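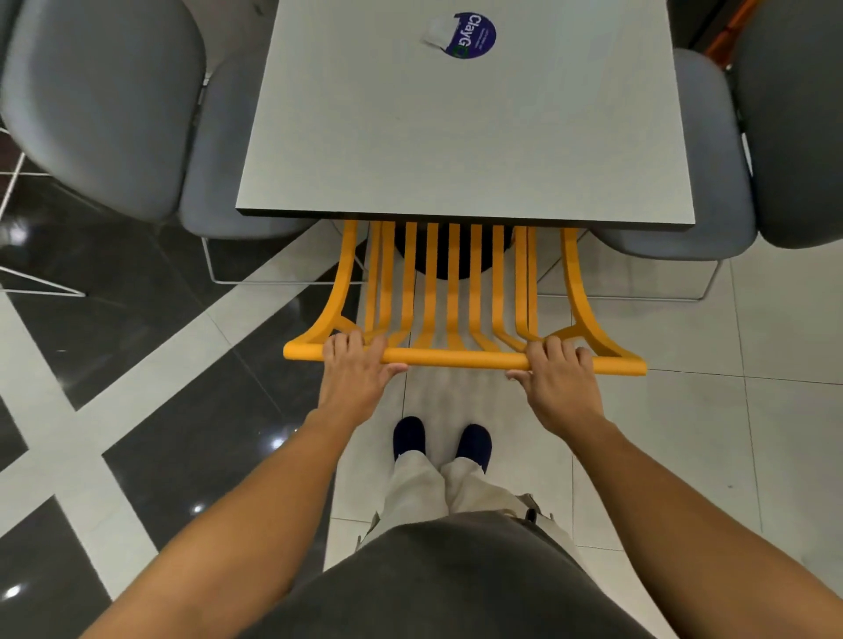 Gwenllian wrote back overnight that I should stop tuning the grip and look at the approach first, and that a chair with slats will fool the depth sensor whatever I do with the fingers. Fair point. Checked the logs with Évan and the bad stops are all on the yellow chair.

Apr 5, 2025. Chair job, Skusow base with the Piras arms.

Raised the shoulder mount to 820 mm. Both arms now reach the rail without the elbows locking. Left wrist cable still rubs, taped for now.

Two hands on the rail, one each side of center, fingers over the top and thumb under. That is the grasp we copy.

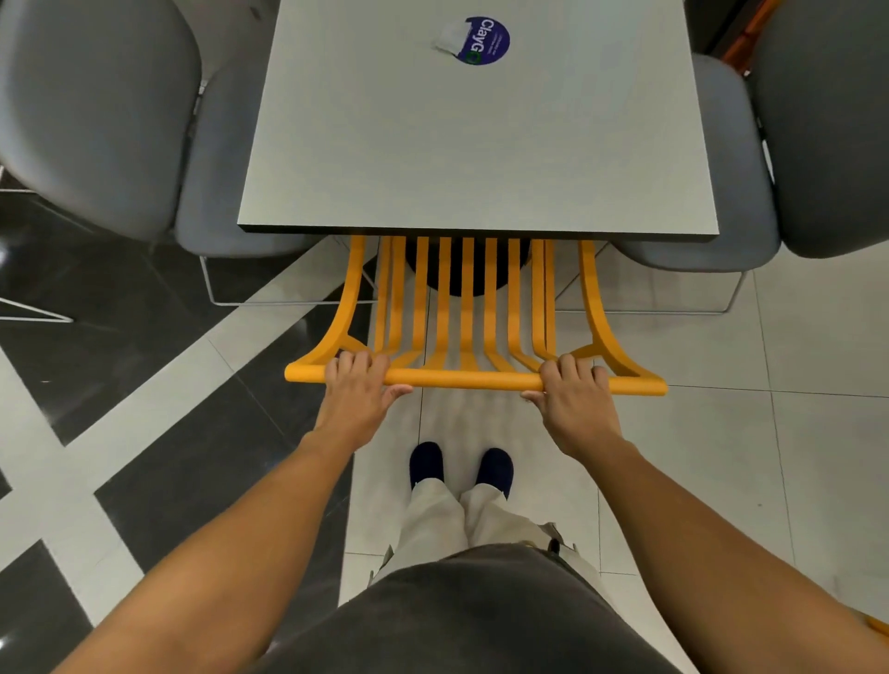

Pull speed is next. I had both arms on separate position loops and they fight each other as soon as the chair turns a little. Moved them to one shared target at 500 Hz. Better on the bench, not tried on the floor yet. Grout lines may be a problem for the small casters.

Leonardo has 3 spare motor drivers, wants one back by September.

To do:
new finger pads, softer
log wrist force on every pull
mask the gaps between slats in the depth data
ask Viola for the old caster forks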